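Addo Street House, Plurville
Minutes of the house meeting, 17/03/2024

Held in the front room
Present: Jinfeng Shao (chair), Izzati Saragih (minutes), everyone from upstairs, both of the back bedroom people
Apologies: the attic, who sent a list of wishes (see item 6)

1. Last meeting's minutes
Read and agreed. One correction: the October cleanup was paid for out of the house jar and not by Jinfeng. Jinfeng says thank you but he can't take the credit.

2. The front room
Jinfeng opened by saying how much he likes this room now and got a lot of agreement! A year ago we mostly used it to walk through on the way to the kitchen. Since the old shelving went out there is floor to stand on, the light gets in, and the green leather sofa is the best seat in the house by a mile. Izzati would like it recorded that she voted for the sofa from the very beginning.

We talked about where the table should live. Two suggestions: square against the wall, or out in the room at an angle so people can get at it from all sides. The angle won easily. It makes the table useful for board games, folding, wrapping parcels and sorting things out, and you can still get past to the sofa. Agreed to leave it out in the open until the end of the month and see if anyone bumps into it.

The tabletop has marks on it. Baking soda paste was suggested, with a soft cloth and no scrubbing pads please – plastic scratches and then the dirt gets into the scratches. Izzati will try a small patch near the middle first and report back.

Under the table: please check down there when it's your week. Things roll in and stay. We agreed that anything found under it goes on top of it for two days and then into the odds and ends box.

3. Wall and floor
The wall has a small brownish-yellow stain near the red and white striped strip. Views on the stain were mixed (tea? glue? the previous tenants?) and we moved on after several minutes of very enjoyable guessing. Jinfeng will dab it with warm water and a drop of dish soap. If that does nothing, we paint.

There was also some talk about the thin line running down the wall. Half the room thinks it's a crack and half thinks it isn't. Jinfeng will get up close with a flashlight before the next meeting. If it is a crack he'll put a pencil mark at the bottom end so we can tell whether it grows.

The striped strip stays. This was unanimous and quite loud. It's cheerful and people remember the house by it.

The floor wants mopping more often. It shows every streak, and dusty shoes don't help. We are moving from every other week to once a week, with a dry sweep first so we aren't pushing wet dust into the corners. The base of the wall gets a wipe at the same time. The mop head is past it. A new one from Skorkton Hardware is 12 dollars, approved.

4. Keys
The big one! Izzati has been asking to do this since last fall and she finally got everyone's attention. There are too many keys in this house with no names on them. More than 18 came out of the kitchen drawer alone, some on rings, some loose, and a couple that look like they belong to luggage.

What we agreed:
Bring every key you have that you can't match to a lock, and put it on the front room table.
Keep any ring together as you found it. Please don't take keys off to be helpful, the grouping is often the only clue we have.
Izzati and whoever is free will walk each one around the house and try the doors, the shed, the mailbox and the bike locks.
Once a key has a lock, it gets a paper tag and a hook by the door.
Keys with no lock go in a jar for 7 weeks. After that they go to the metal bin at Pondach Recycling.

Someone asked about sorting by shape first. Good idea, will save a lot of walking. Flat silver ones in one group, the ones with black plastic heads in another, and the small ones at the end. It's a surprisingly satisfying job and Izzati says she'll put music on.

5. Money
There is 76 dollars in the house jar before the mop head. The paint, if we need it, can come out of the same jar. Paper tags are free, Jinfeng has a pack left over from moving.

6. From the attic
A lamp by the sofa: yes, if one turns up secondhand.
A rug: talked about for a long time. People love the idea, but it would cover up a floor we have just promised to mop once a week. Put off.
Movie night on the sofa: yes! Whoever asks first picks the movie.

7. Actions
Izzati – test patch on the tabletop, key walk, tags and hooks
Jinfeng – wall stain, flashlight, mop head
Upstairs – first weekly sweep and mop
Back bedroom – clear out the rest of the kitchen drawer, keys to the table
All – look in coat pockets, glove boxes and old bags for keys

Next meeting in the same room, same time of day, and Jinfeng is bringing dumplings.

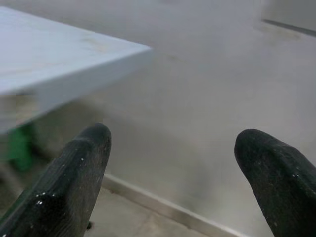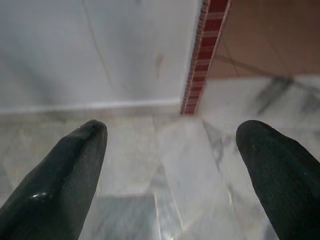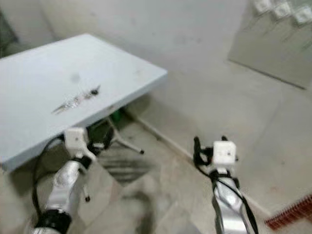
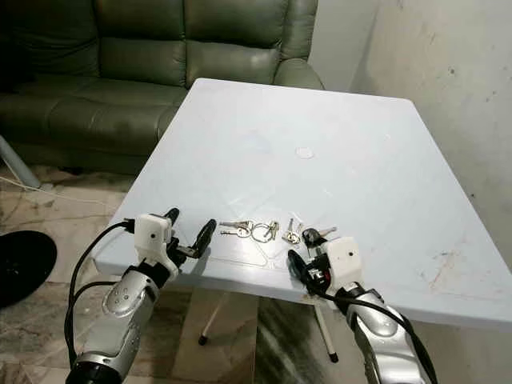
The front room. Second picture: the wall by the striped strip (item 3). Last picture: keys on the table, with the green sofa behind (items 2 and 4).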